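Lost Huanca session gets a release, and a few questions 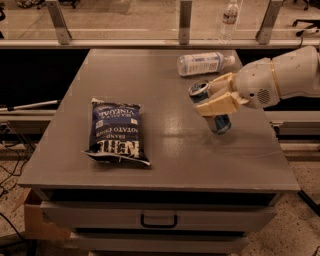
Clomier, the reissue label, says it has found a complete 1961 studio date by the Huanca Quintet, the hard-bop group led by trumpeter Mutua Massawe, and will put it out on vinyl and CD under the title "Puter." The word "complete" is carrying a lot of weight in that sentence. What the label played for a handful of writers last week was 38 minutes of music, including two false starts and a second take of the title tune that differs from the first mainly in that the drummer drops a stick. Press listening sessions are modest affairs these days, and snacks ran to the level of a bag of Kettle sea salt and vinegar chips, a water bottle and a can, so at least the money isn't going on catering. It may be going on the box. The deluxe edition comes with a hardcover book, a poster and a numbered certificate, and is limited to 1,156 copies.

Massawe is a name that collectors know better than listeners do. He made one album as a leader, "Covitmont," which sold poorly and was deleted within two years. He then worked in hotel bands and pit orchestras and stopped recording. Original pressings of "Covitmont" now change hands for more than most people would pay for a trumpet. It is a decent record. The ballad on side one is lovely, the blues on side two goes on too long, and the pianist is better than anyone else on it, Massawe included. None of that has kept people from calling it a lost masterpiece, usually in the notes to something that is for sale.

The story of the new tapes, as Clomier tells it, is that three reels turned up in a storage unit along with ledgers and a broken microphone stand. The box was marked with the band's name and no date. The label dates the session to the spring of 1961 on the strength of a union slip that was folded inside the lid. The slip lists four musicians. There are five on the tape. Asked about this, Clomier said paperwork from the period was often incomplete. That is true, and it is also what labels say whenever paperwork does not match.

The missing name matters, as the fifth player is the tenor saxophonist, and the tenor saxophonist is the best thing on the reels. On the title track he comes in late, almost behind the beat, and plays three choruses that make the trumpet solo before him sound like someone reading a menu. The press release credits him as "unknown, possibly a major figure." Major figures have a way of appearing on undated tapes. There is no evidence for one in this case beyond the sound of the horn, and plenty of working players in those years had a big sound and no contract.

Hanan Zoubi, who produced the reissue, is more careful than the publicity. "I'd rather leave the chair blank than put somebody in it," she said. She has played the tape to several older musicians and got a different name from each of them. She also confirmed that the running order on the album is her own. The reels hold the tunes in another sequence, with long gaps, and one piece breaks off when the tape runs out. On the album that piece fades. The notes do not mention the fade in the draft we were shown, though Zoubi said she would see about adding a line.

Then there is the sound. The label describes it as "studio quality, newly restored." The piano and cymbals are clear enough. The bass is a rumor for most of side one, and comes up on side two to the point where you can follow it if you lean in. There is a hum under the ballad. I would take the hum over heavy noise reduction any day, and it is to Zoubi's credit that she left it alone, but a buyer who reads the sticker and expects a polished studio album is going to feel shortchanged.

What about the music itself? Six tunes, four by Massawe and two standards. The originals are built on the usual changes of the day, with catchy heads that you will have forgotten by the time you turn the record over. The exception is "Puter," an odd little minor theme in five that must have been hard work for the rhythm section, and they almost get through it. It is easy to hear why somebody wanted another take. One of the standards is played so fast that the trumpet gives up on the bridge and lets the piano have it. The other is the slow one with the hum, and Massawe plays it straight, with a mute, and hardly any vibrato. For those few minutes the fuss makes sense.

Whether it makes sense at the asking price is another matter. Clomier has done well out of finds like these. Its last one, a big band air check announced in September, was also billed as complete, and a second volume was on the schedule before the first had shipped. The label would not say whether there is more Massawe in the storage unit. It did say that the three reels had been "fully explored," but it declined to provide a log of what is on them, and the 38 minutes we heard would not fill three reels.

No relatives of Massawe have been quoted in the publicity. The label says royalties will be paid to his estate, and that it is in contact with a lawyer who represents it. It did not name the lawyer.

"Puter" will be sold as a single LP, a CD and the deluxe box. The standard editions have the same six tunes. The false starts and the second take of the title track are on the box only, dropped stick and all.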